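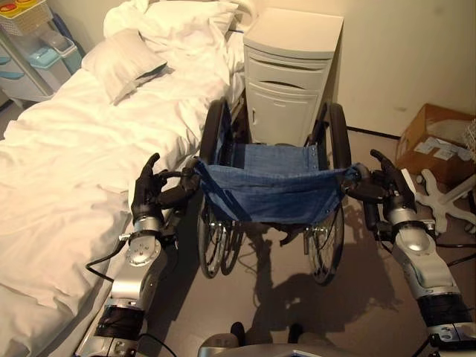
Giang Quách wrote in after my last post to tell me that a kettle is the first thing you should unpack, that everyone knows this, and that I had only myself to blame for drinking tap water out of a measuring jug for two days. Fair. The kettle was in a box marked MISC, along with the other kettle.

So yes, we have moved. We are now residents of Flistmont, a town whose main attractions are a closed swimming pool and a bakery that sells out by nine. I like it very much. I have been inside the bakery once, at half past nine, and I can report that the shelves are lovely.

The boxes

I had a system. Each box was to have a number, and the number would go in a notebook with a list of the contents. It worked beautifully for the first 20 boxes. Then it was late, and I wrote "kitchen etc" on something that contained a lamp, my tax papers and one walking boot. After that the notebook has a page of shopping and a drawing of a duck.

My sister's advice was to open nothing until you need what's in it, then give away whatever is still taped up in June. She has moved house a lot and owns four forks. I can see the appeal, but I would have lost the tax papers, and I believe they write to you about that.

What I paid for

The removal firm quoted us 80 pounds extra for stairs. There are two steps up to the front door. I pointed this out to the man on the phone and he said steps were stairs, which I have thought about a good deal since. Is there a number at which one becomes the other? We paid it. They were very careful on the steps, I'll say that for them, and then they put the wardrobe in the wrong bedroom, where it will now live until one of us dies.

I also bought a thing from Celteo for hanging pictures without nails. The packet shows a smiling woman and a straight picture. I have a straight picture too, on the floor, leaning against the wall, looking rather deliberate. People in magazines do it all the time.
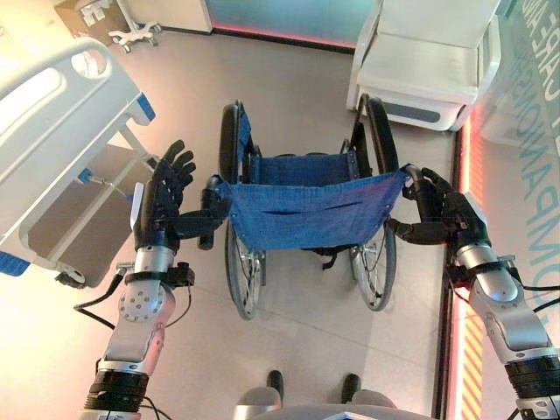 The neighbours

On one side, a couple who waved on the first morning and have been indoors ever since. On the other, a cat called Miyazaki, who came in through the back door while I was looking for the scissors and inspected every room before settling in box 2 (towels). I've met his owner, who apologised at some length and then asked what we'd paid for the house.

Someone put a card through the door as well, welcoming us and giving the bin days. It isn't signed. The bin days are wrong, and I now suspect everybody on the street.

Next week the broadband, if the engineer can find us. I have told him to look for the steps.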